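Recording with hand-held grippers: frequently asked questions

Saltik demonstration room, first floor
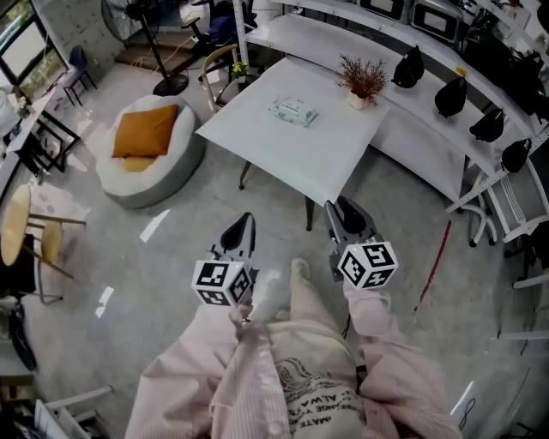
These answers are for anyone booked in to record demonstrations for the Jatow project. They cover sessions with the hand-held pair and, towards the end, the remote-control station. If you have already done your induction with Shanti Bajpai, you can skip to the questions on tasks and file handling.

Do I need any experience with robots?

No. You need two working hands and a bit of patience. Most people who record for us have never touched a robot, and their recordings are as useful as those made by the engineers. Some of the engineers are worse, as they tend to move the way they think a robot ought to move.

What will I be doing?

Everyday jobs, done with a gripper in each hand. You might pull a wipe from a packet and clean a table, move a plant pot from one surface to another, or push a chair back into place. You do each job from start to finish, return your hands to the starting pose, and then do it again. The arms later learn from the paths your hands took and from what the head camera saw at the time.

How long is a session?

Two hours, with a break of 15 minutes in the middle. You can ask for more breaks. The grippers feel light for the first half hour and less so after that, and tired wrists show up in the data as wobble.

How many demonstrations am I expected to make?

There is no target for a single session. A task is closed when it has 200 accepted demonstrations from all recorders together. A short task such as lifting a pot may be finished in a few days. Wiping takes much longer, as there are more ways for it to go wrong.

What are the patterned cubes for?

They let the software work out where each gripper is and which way it is pointing. There is one on each gripper, near the base. Please don't hold the gripper by the cube, rest it on the cube or put a sticker on it. If a face gets scratched or starts to lift at the corner, stop and tell whoever is running the room. A damaged face may give positions that look fine on screen and are wrong by a few centimetres.

What should I wear?

Whatever you like, within reason. Long sleeves are fine so long as the cuffs stay clear of the cubes. Please avoid very loose cuffs, dangling bracelets and anything with a black-and-white checked pattern. Printed tops are allowed, but bear in mind that the head camera looks down at your chest and arms quite often, so any lettering on your clothes may be recorded. Leave your work badge in your bag.

Where should I look?

At the thing you are about to do. When you reach for a packet, look at the packet. When you are ready to put it down, look at the place where it is going. People new to this often stare at their own hands for the whole demonstration. A glance is fine, and at the start of a recording it is required: hold both grippers out in front of you and look down at them for a count of three, so that both cubes are in view together.

Does it matter which gripper I use?

It does. The task sheet says left, right or both. If it says both, keep the idle hand up where the camera can find it and don't let it drop to your side. The left and right grippers are not swapped between hands, even if you are left-handed. Botond Veres is left-handed and recorded nearly all of the Erdős set this way, so it can be done.

Can I move the furniture?

Only if the task is about moving furniture. Otherwise leave tables, stools and chairs as you find them at the start of your session. We do change the layout between sessions, on purpose, so don't put things back to how you remember them from last time. Small objects on the table can go anywhere within reach unless the sheet says otherwise.

The sun is coming in and there are bright patches on the floor. Should I stop?

Carry on. The arms will have to work in ordinary rooms with ordinary daylight, and we want some of that in the recordings. Stop only if the tracking light on your gripper goes from green to amber and stays there for more than a few seconds. If that happens, turn your body slightly away from the window and wait for green.

I dropped something. Is the demonstration ruined?

Not always. If you can pick it up with the gripper and carry on, do so, and mark the recording "recovered" at the end. These are worth having. If you had to use your bare hand, or put a gripper down, mark it "discard" and start again. Please don't mark a recording as good out of politeness to the next person in the queue.

How fast should I move?

Slightly slower than you would at home. Close the fingers fully before you lift, and pause briefly before you let go. Mariann Gál checks the recordings, and the note she writes most often is "released while moving".

What about the cables on the floor?

Step over them. If one is lying across the place where you need to stand, ask for it to be moved and don't kick it aside. Some of them feed the recording computer, and a pulled plug loses everything since the last save.

When would I use remote control instead?

For tasks where the arm itself matters, such as reaching under a shelf or working close to a wall. A person with hand-held grippers can bend and twist in ways the arm can't. With remote control you sit at the Garkard station and steer the real arms with a pair of handles, so you feel the limits as you go. It is slower – most people manage a third as many demonstrations – and it needs a separate half-day induction, run by Ákos Hegedűs.

What happens to my recordings?

They are copied to the project store at the end of the day and checked within a week. Faces of other people in the room are blurred before anything is used for training. You may ask for your own recordings to be withdrawn at any time up to the end of August, when the set is frozen.

Can I bring my own objects?

Please ask first. We like new mugs, boxes and packets, but each one has to be entered on the object list before it is used. No glass, no food that isn't sealed, and nothing you would mind having squeezed.

Who do I contact if I can't make my slot?

Morag Buchanan looks after bookings. Ring extension 2093, or leave a note at the desk in room 26 before noon on the day before.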